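The quote came in at less than the cost of the skip bin. That was how Edit Mészáros first explained to her business partner why she wanted a robotic parts recovery service brought into their computer refurbishing shop. Gilano Refurbishing had a back room full of retired office machines and servers, most with a working processor still clamped to the board, and staff were pulling them by hand whenever the front counter went quiet.

Flamevmont sells the answer as a service. The company brings an arm, a gripper and an operator to the client's premises, works through the pile and charges per recovered part. We spent part of July watching it run.

Processor recovery under way on retired boards.
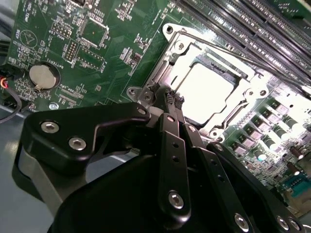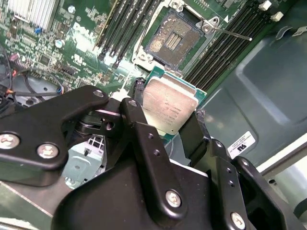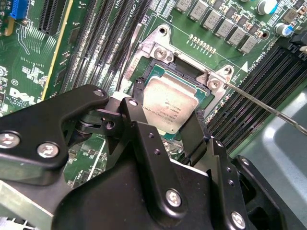
Flamevmont calls the service Zamani, and it is pitched at small and mid-sized refurbishers who can't justify buying automation outright. The client supplies bench space, power and boards. Flamevmont supplies everything else, including an operator who stays with the machine for the whole visit. Boards can stay in their chassis, which saves a good deal of unscrewing beforehand, but it means the gripper has to get in past whatever else is there. On the Dell boards the socket sits between two banks of memory slots, and the fingers have to come in over the top with the retention levers sticking out to either side. A person does this without thinking much about it. A machine has to be taught each board layout, and how long that takes is the first thing any prospective customer should ask.

At Gilano, teaching a new layout took most of a morning. Bianka Pálfi, the operator assigned to the job, guided the arm by hand through the approach, then ran it slowly with a scrap chip before letting it near anything saleable. Once a layout is stored it can be called up again on later visits, and Flamevmont says it keeps a shared library so that clients with common office models can skip the step. None of the boards at Gilano were in the library when we were there. They are now.

What you are paying for

The standard visit costs $1714, which covers travel within the metropolitan area, set-up, the operator's time and the first 275 parts. After that there is a charge for each additional part, negotiated by volume. Regional clients pay a travel supplement. There is no subscription and no minimum number of visits, although the sales material leans toward a regular schedule and the discount structure rewards it.

For that price the client gets processors removed, placed in trays and logged by model. Cleaning off old thermal compound is extra. So is testing. Petronella Ntuli, who runs sales for Flamevmont, was upfront that a good number of customers add testing after their first visit.

"People ask for the cheap version, and then they've got trays of chips and no idea which ones work," she said. "We'd sooner they had that conversation with us before the van arrives."

Heatsinks and coolers have to be off before the arm starts. This is in the terms, but it is easy to miss, and at Gilano it was missed. Two staff spent the first afternoon removing coolers while the machine waited. Some came away easily. Others were stuck down with compound that had set hard over years of use, and a couple of chips were pulled straight out of their sockets along with the cooler, which defeats the purpose of hiring a robot to do it.

How it goes about the job

The gripper is a linkage design with narrow fingers, and a small camera rides at the wrist to give the software a close view of the socket. The operator sees the same view on a laptop. Before each pick, the software looks for the edges of the socket frame, works out how far the board is rotated from where it expected, and corrects the approach. Boards don't need to be squared up on the bench.

Glare is the main nuisance. Polished processor lids and bare metal socket frames throw light straight back at the camera, and in the wrong conditions the top of a chip turns into a flat white patch with no detail at all. Pálfi carries a diffuser and a roll of black cloth for this, and she moved the bench once to get it away from a window. The software will stop and ask for help if it can't find an edge it trusts. It did this fairly often on the first day and much less on the second.

Releasing the socket is a separate step. The levers on these sockets are sprung, and the operator opens them by hand unless the client has paid for the full sequence, in which the arm lifts the lever and the frame before going in for the chip. We watched both. The full sequence is slower, and on a short run I would not pay for it. On a long overnight run it would be the only version worth having, as the alternative is somebody standing there flipping levers.

Once the frame is up, the fingers close on opposite edges of the processor and lift. Grip force is set low. Flamevmont told us that in its own testing the fingertips wear out well before they mark a chip, and the pads are replaced on a schedule at no charge to the client.

The comparison with hands

Gilano's owners wanted a fair test, so Edit's sister Dorottya Mészáros, who has been pulling processors for longer than anyone else in the shop, worked through a stack of the same model on the next bench. She was faster. Over the first hour it wasn't close, and she made a point of stopping for tea.

By late afternoon the gap had narrowed. Dorottya had been called away to the counter four times and had a sore thumb. The machine had kept the same pace throughout, aside from pauses for glare and one stop when a loose cable drooped into its path. Over the full visit it recovered 78 parts more than she did, though it also ran for longer hours.

Damage is harder to compare. Bent socket pins make a board worthless for resale, and that matters to Gilano because it sells working boards as well as bare chips. Dorottya bent pins on one board. The machine bent pins on two, both during the teaching stage, and Flamevmont credited Gilano for them without argument. The credit is capped at $100 a board, however, so anyone with newer server equipment should negotiate that clause before signing.

Where it falls short

Variety is the weak point. A pile of one model suits Zamani very well. A mixed pile, with a different layout every third or fourth board, does not, and a mixed pile is what most small refurbishers have. Gilano sorted its stock beforehand and still ended up with a shelf of odds and ends that went back to being done by hand.

Noise was lower than I expected, closer to a printer than a workshop tool. Space was more of a problem. The arm needs clear room on every side, and the safety boundary took up the aisle the staff normally use to get to the kitchenette.

The log file also needs work. It exports as a spreadsheet, but the column names are abbreviations that make sense only to Flamevmont, and several entries were recorded as unread because the engraving on the lid was too faint or the angle too steep. Pálfi typed those in herself with a magnifier in one hand. Flamevmont says a better reading module is coming and would not be drawn on when.

Alternatives

The nearest competitor is Gritetti, which rents out an arm by the month and trains the client's own people to run it. Kornél Bakos manages a school equipment recycling program and used Gritetti for one season before changing over.

"The machine was fine. We were the problem," he said. "I had one person who could program it, and then she went on leave."

For a larger business with someone technical on staff, the monthly rental probably works out cheaper. It also makes more sense where boards arrive in a steady trickle, because a Flamevmont visit is only good value when there is a decent backlog waiting. Bakos lets his build up over a term and books a visit in the holidays, when he can take over a classroom.

The third option is to sell boards whole to a bulk recycler, and plenty of shops do. The price per board is low, but there is no labour in it and the cheque arrives quickly. Edit Mészáros still does this with anything too old to be worth the bench time.

Gilano has booked a second visit, with testing added and the coolers to come off the week before. The owners decided against the full lever sequence. Dorottya has asked for the bench nearest the window, now that Pálfi has marked out a different spot for the arm.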